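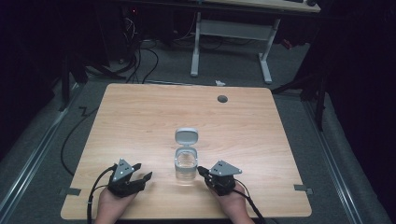

Hand-held grippers either side of a lidded pot with a bit of water in it. Lid open, right-hand jaws closest.

Buying hand-held grippers: your questions

Last updated 2023-06-11 by Ekua Gyamfi

I look after the equipment budget at Draltbridge, and since we put our kit list up in January I've had the same handful of emails over and over. So I've put my replies in one place! Write to me if yours isn't covered.

Do I need to buy a robot arm first?

No, and I'd hold off if you can. We spent our first year on hand-held pairs only, recording people doing small jobs like opening a lid or moving a pot, and it taught us which jobs were worth an arm. When we did go shopping we bought a smaller one than I'd pencilled in (finance were very pleased with me).

One gripper or two?

Two. I tried to save money with singles and regretted it within a fortnight. So many everyday jobs want one hand to steady and the other to do the fiddly bit. Order them as a matched pair if the seller lets you, so your spares fit both sides.

What did yours cost?

Our Skemik pair was £299 per side before VAT, cables included. The Paswood quote came in lower but left out the cables and the mounting plates, and by the time I'd added those there was hardly anything in it. Always ask what's in the box.

Cabled or wireless?

Ours are cabled and I'd buy cabled again. You do have to think about where the leads go, mind. Let them run off away from the middle of the table, one to each side, and check whoever's holding them can reach the back edge without a tug. I now order cable 5 metres at a time, having once bought the short ones to save a few quid. Never again.

What should I set aside for spares?

I put 20 per cent of the purchase price into a spares line every year. Mostly it goes on fingertips and leads. The plates on top have never needed replacing, touch wood.

Do I need a special table?

An ordinary office table is fine! I'd go for a plain top in a light colour, because dark gripper fingers show up nicely against it. Put a strip of tape on each side to mark where it stands, or somebody will shift it and you'll spend the morning shuffling it back. If your floor is carpeted, budget for cable covers too. I forgot ours completely.

And the props?

Cheap, but they add up. I allow £100 a quarter for pots, tubs, cups and so on. Buy several of anything with a hinged lid, as hinges wear out quicker than you'd think. Clear plastic is worth having in the mix, and so is a little water in the bottom of a pot, but keep towels within reach and get your insurer to confirm in writing that liquids near the kit are covered. Ours took three emails.

How long does delivery take?

Skemik took five weeks. Domínguez, who supply our stands and curtains, were much quicker, though the curtains arrived a size too short and had to go back. I'd leave two clear months between placing the order and booking anyone's time.

Can I borrow a pair before I buy?

From us, yes, if you're within driving distance and can collect. Email me with the dates you'd like and what you're hoping to try, and I'll see what's free.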